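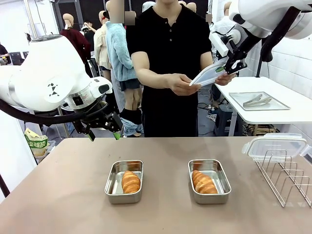 The croissant is a crescent-shaped or straight pastry made from yeasted laminated dough. It is classed among the Viennoiserie, a group of enriched baked goods that falls between bread and pastry. The usual ingredients are wheat flour, water or milk, sugar, salt, yeast and butter.

Origin

The form derives from the kipferl, an Austrian roll known for several centuries before the croissant. Viennese baking became fashionable in Paris in the 19th century, and French bakers later replaced the plain enriched dough of the kipferl with a laminated one. Stories that link the shape to a siege of Vienna appear well after the supposed event and are generally treated as legend.

Dough and lamination

The base dough, called the détrempe, is mixed briefly and chilled. A flat block of butter is enclosed in it, and the package is rolled out and folded several times with rests in the cold between folds. A single fold triples the number of butter layers; a double, or book, fold multiplies it by four. Most bakeries stop at a fairly low layer count, as very thin layers tend to merge and give a bread-like crumb.

Butter temperature is the main variable. Butter that is too cold cracks into plates during rolling, and butter that is too warm is absorbed by the dough. Dry butter with a high fat content stays pliable over a wider range and is preferred for this reason.

Shaping and proofing

The finished sheet is cut into long triangles, which are stretched slightly and rolled from base to tip. Proofing must take place below the melting point of the butter. A proofed piece wobbles when the tray is shaken, and the layers can be seen at the cut edges.

Baking

In the oven, water in the dough and butter turns to steam and pushes the layers apart while the gluten and starch set. Egg wash gives the crust its color and shine. An underbaked croissant often collapses at the sides as it cools – the center has not set firmly enough to hold the open crumb.

Variants

In France, a croissant au beurre is made with butter only, while a croissant ordinaire may contain other fats. The almond croissant was developed as a use for day-old stock: the pastry is split, soaked in syrup, filled with almond cream and baked again. Italian cornetti are usually sweeter and softer and contain egg.

See also: Danish pastry, Kipferl, Pain au chocolat, Puff pastry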